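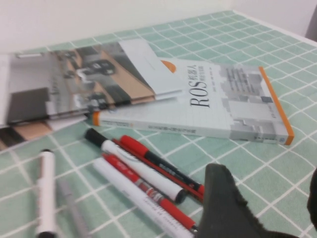

Figure 3. Wrist camera view of the pens and the ROS book, gripper fingers at lower right.

4. Setup and Upkeep of the Desk Cell

The Stostix cell has one arm, a two-finger gripper, a wrist camera and a fixed camera. Its job in our project is to pick up pens and markers and put them in a cup. I took over the upkeep from Edgardo Belmonte in May, and this section covers what I changed.

4.1 Wrist camera

The wrist camera bracket had worked loose. With the old mount, the fingers closed 2 mm to one side of the target, enough to miss a thin pencil but still catch a marker. I took the bracket off, cleaned the threads, put it back with new screws and ran the hand-eye calibration again. I used 63 poses. The first try used fewer and the result drifted near the back of the table.

4.2 Table and objects

The grid cloth stays on the table for all runs. Its white lines make it easy to see if the fixed camera has been bumped. Books and booklets go toward the wall, and the mesh cup goes in front of the pens.

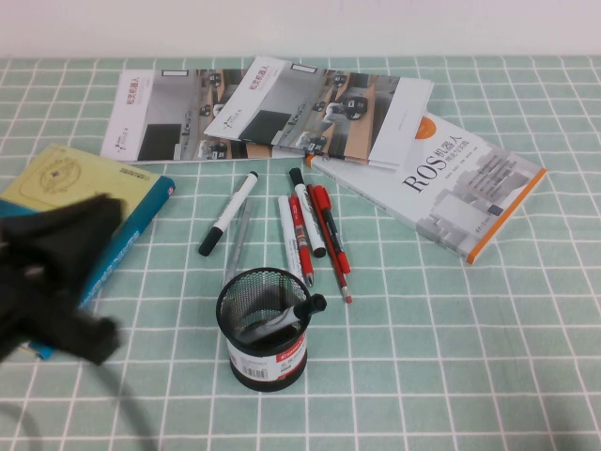

The gripper is wrapped in black cloth, and the cable runs down beside it to the table. I check both before each block of runs. The cloth must not reach the fingertips, and the cable needs enough slack for the wrist to turn 135 degrees. Twice I had to stop the arm and re-tie the cable at the elbow.

4.3 Maintenance log

The cell had logged 982 cycles when I closed the log on May 15, 2024. The finger pads were wiped with alcohol at the start of each session. One pad was replaced after its edge started to peel. The spare pads are in the Barnesach drawer with the screws from 4.1.

The fixed camera was not recalibrated. Its mount did not move, but the lens focus ring has no lock and should be taped before the next group starts. Calibration files are listed in Appendix B.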